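Fluseo Cup

The Fluseo Cup is an annual student robotics competition held each October in Ernville. It is open to teams from secondary schools and two-year colleges. The contest was set up by Oda Lie, a teacher of electronics, and its rules are maintained by Tormod Kvam.

Format

Teams of 3 students write control software for a pair of fixed arms mounted at a shared table. Hardware is supplied by the organizers and may not be modified. In the main event, Sundqvist Sorting, colored cubes must be picked up and placed in an order announced at the start of the run. Each team has 60 minutes of setup time. A dropped cube may be retried, with a penalty.

The two arms may be used together or separately. Most entries assign one arm to the cubes and hold the other folded clear of the work area, which simplifies collision checking.
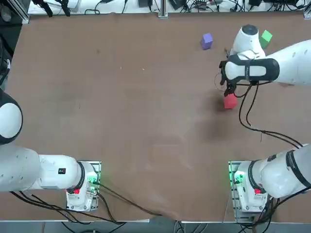

Scoring is based on placement accuracy first and elapsed time second. Ties are settled by a repeat run with a new color order.

Results

The most recent contest drew 18 teams. The winning entry, Jultia, finished with 1071 points.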